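I finally canceled the gym membership, and I feel lighter already (by exactly one monthly payment). For anyone who has been following along since spring, you know I'd been going back and forth on it for ages. What tipped me over was the stairs in Tarnavdale.

If you've never been, Tarnavdale is basically one long hill with houses stuck to it. My cousin Karlijn moved there for work and talked me into staying for a couple of weeks in September while she was between roommates. I packed my running shoes and my good intentions. I did not run once! What I did do was walk up and down that hill every single day, because the bakery is at the bottom and her apartment is at the top, and I am a person who needs bread.

By the second week my legs had stopped complaining. I was sleeping better too, and I wasn't doing that thing where I lie there at 2 a.m. redecorating the kitchen in my head. So when I got home I thought, okay, why am I paying to walk on a belt in a room that smells like feet when there's a perfectly good outside?

My friend Kristýna has been a walker for years and she was very patient with all my beginner questions. Her advice was to pick one loop and do it until I got bored, and then do it some more. So my loop goes past the school, along the creek, up through Greseck and back home by the post office. I leave at 6:40 in the morning, which past me would have found hilarious.

A few of you asked about shoes. I tried the fancy ones, and they gave me a blister the size of a quarter. I'm back in my old Kuvis pair with the frayed laces and they're wonderful. I did buy new socks, thick wool ones, and I will bore you about those some other time.

And yes, I got one of those little step counters that clips on your pocket. My first morning I did the loop and it said 2,714. The next day, same loop, same shoes, 2,847. I have no idea where the extra steps came from. I did cross the road to pet a dog, so maybe that's it?

My favorite stretch is still the creek. There was a heron there most mornings last month, standing in the shallow part looking deeply annoyed with everyone. I've started saying good morning to him out loud. The man with the two beagles has heard me do it and now he says it too.

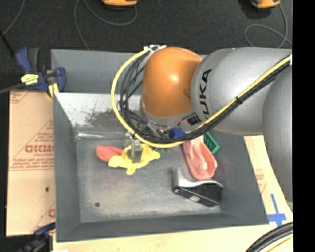 What I listen to while I walk

Mostly nothing, to be fair. I tried podcasts and kept missing my turn. Some mornings I put on the old Polák piano album my mom used to play on Sundays when we cleaned the house, and it makes me walk a bit slower, but I don't mind. If you have something good and not too gloomy, leave it in the comments and I'll give it a try on the long way home.

3 comments | 200 shares

Contact | Copyright, all rights reserved | Back to top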